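2023-04-13

Pond notes, Drarkdale course, lower irrigation pond.

Back at the bench after a long morning at the pond. Somkiat and I pulled water at the intake and the outlet, and the outlet bottles were a lot cloudier than I'd like (the creek side is still washing in silt from the February rain, I think). Pump meter reads 1,656, up 337 from the last entry. Greens crew says the sprinkler heads on 5 are clogging again -- no surprise there!

Omprakash wants to try the Bhatia screen on the intake before we spend anything on dredging. Fine by me. I'd still like a planted shelf along the north bank, sedges mostly, so the runoff slows down before it hits open water. 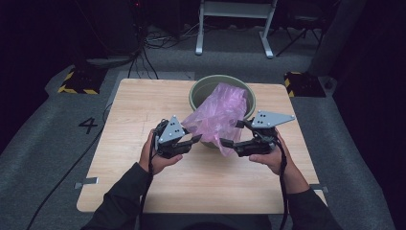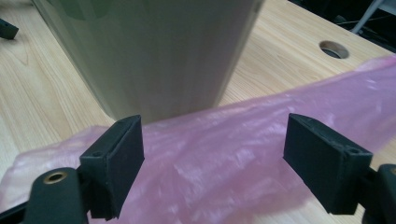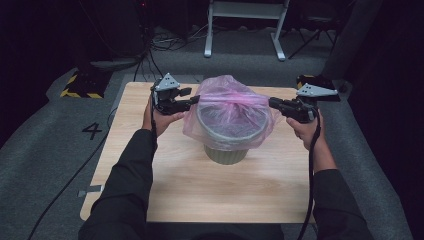 Pink bag on the wood tabletop, three views.

Settling jars are started, one for each end of the pond. I'll read them tomorrow and put the numbers on the next page. Somkiat, if you get in first, please don't shake them!!

Also need to ask Etitz for a new float switch. The old one sticks when the level is low, and I had to poke it with a rake handle twice. Oltesora quoted us 1,000 for the whole control box -- too much for one bad switch.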